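The pump station at Skuvholm was rebuilt in October with 2 variable-speed drives in place of the original fixed-speed motors. Its operations manager said the main gain has been in pressure stability. "We used to see spikes every time a motor started," she said. "The pipe joints took the load."

Peak flow is now limited to 700 gallons per minute. The drives ramp up over 44 seconds.

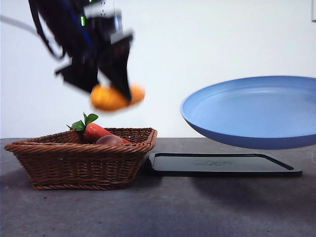

Leak reports on the Dranthorpe line have fallen, though she declined to credit the drives alone. A 212-foot section of old cast iron was replaced during the same shutdown. "I can't separate the two effects with the data I have," she said. Flow meters at both ends of the line will be recalibrated before the next comparison is made.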